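Lay the Tower on Its Side

Most repair guides still show the desktop tower standing upright while someone reaches into it. I think this is a bad way to work, and a worse way to teach.

A processor socket is the least forgiving part of the machine. The contacts are fine, they bend under very little force, and a bent one usually costs a motherboard. In an upright case the socket is vertical, so the processor has to be held in place with one hand while the other works the load plate. Turn the case flat and the processor rests where it is put. Both hands are free.

At Jastbridge, where I ran the refurbishing bench for 7 years, we logged damage by cause. In one August intake of 261 towers, five boards were lost to bent contacts, all of them on machines serviced standing up. That is a small sample and I would not build a theory on it. It was enough to change our procedure.
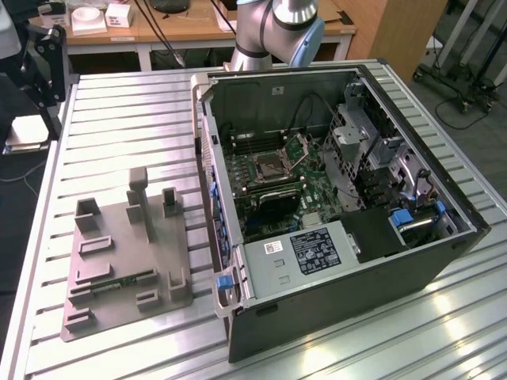
Tower on its side, panel removed, load plate open and socket empty. The power supply label can be read without moving anything.

The usual objection is bench space. Ebere Anozie, who planned our second room, made it often, and her arithmetic was correct: a tower lying down takes far more table than one standing. My answer is that the table should be sized for the job. If it will not hold an open case with clear space beside it for holders and small parts, it is a shelf.

I would also argue for slotted aluminum over a padded top. Fixtures can be bolted to it and stay put. Padding hides screws. Grounding has to be handled separately in either case, with a wrist strap clipped to bare metal on the chassis.

Colored latches and clips deserve more credit than they get. A blue tab on a gray frame tells a new technician where to press, and it does so without a manual. Makers who paint every release black to match the case save nothing I can identify.

Xóchitl Orozco still prefers to work upright for memory swaps, and for memory alone I have no quarrel with her. Once the cooler comes off, the case should be flat.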